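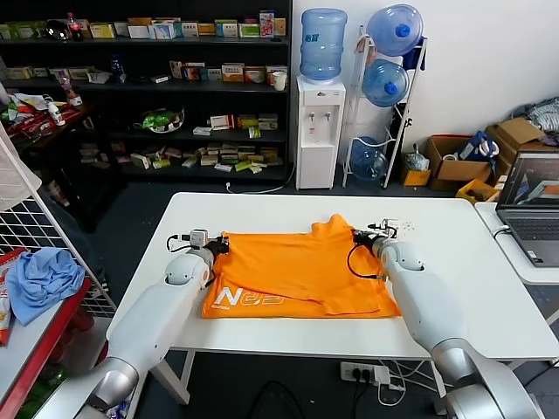
우마두라(Umadura)가 개발한 협동 퍼즐 어드벤처 '바라사이드(Barasside)'의 PC판이 이번 주 목요일 오후 6시에 출시된다. 배급은 워섹스(Wosex)가 맡는다. 예고편만 보고 기대를 키우는 일은 권하지 않는다. 예고편은 어느 게임이든 좋아 보이게 마련이고, 우리 것도 예외가 아니다. 출시 기념 상품도 마찬가지다. 흰 글씨가 크게 찍힌 주황색 티셔츠를 탁자 위에 펼쳐 놓으면 눈에는 잘 띄지만, 그런 옷이 게임의 완성도를 말해 주지는 않는다. 판단은 무료 체험판을 해 본 뒤에 해도 늦지 않다.

바라사이드는 물에 잠긴 항구 도시를 두 사람이 함께 탐험하는 게임이다. 한 명은 수문을 조작하고 다른 한 명은 물길을 따라 움직인다. 퍼즐은 모두 48개이며 혼자서도 진행할 수 있다. 다만 혼자 할 때는 두 인물을 번갈아 조종해야 해서 후반부가 꽤 번거롭다. 시험 참가자들도 이 점을 여러 번 지적했고, 개발팀은 일부 구간의 제한 시간을 없애는 선에서 손을 보았다.

비공개 시험에는 거의 3,000명이 신청해 2,906명이 참가했다. 워섹스의 배급 담당 올가 삼파이우(Olga Sampaio)는 이 숫자에 큰 의미를 두지 않는다. "무료 시험에 사람이 모이는 것과 돈을 내고 사는 것은 다른 문제입니다. 끝까지 해 본 사람이 얼마나 되는지가 저는 더 궁금합니다."

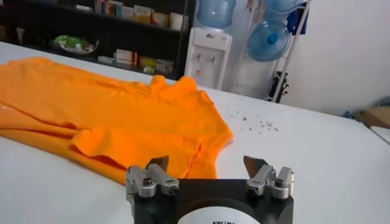
그래서 출시 후에는 장별 완료율을 공식 홈페이지에 공개하기로 했다. 수치가 나쁘게 나와도 내리지 않는다. 우마두라의 디렉터 빈첸츠 판크하우저(Vinzenz Fankhauser)는 "업계에서 말하는 '몰입감'이라는 단어를 믿지 않는다"며 "3장에서 플레이어가 그만둔다면 3장을 잘못 만든 것"이라고 말했다.

게임은 자체 엔진 '코헤이아(Correia)'로 제작됐다. 물의 높이가 실시간으로 바뀌는 것이 이 엔진의 특징인데, 구형 그래픽 카드에서는 프레임이 떨어질 수 있다. 최적화 패치는 준비 중이지만 날짜를 약속하지는 않는다. 지키지 못할 일정을 적어 두는 관행에 우리도 지쳤다. 사양이 걱정되는 이용자는 체험판에 포함된 성능 측정 기능을 먼저 돌려 보기 바란다.
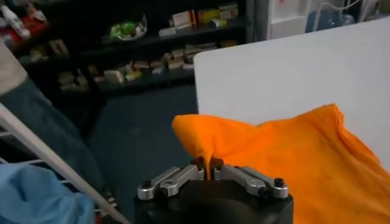
체험판의 저장 데이터를 정식판에서 그대로 쓸 수 있는가?

첫 장의 진행 상황만 옮겨진다. 체험판에서 얻은 수집품과 도전 과제는 정식판에서 다시 얻어야 한다.

한국어는 자막과 메뉴에 적용되며 음성은 영어만 제공된다. 콘솔판은 검토 단계로, 확정된 내용은 없다. 시즌 패스와 유료 꾸미기 상품은 판매하지 않는다. 앞으로도 그럴 것이냐는 질문을 자주 받지만, 현재 계획에 없다는 것까지만 답할 수 있다. 리뷰용 코드는 워섹스 홍보팀에 요청하면 되고, 평점이나 게재 시점에 조건을 달지 않는다.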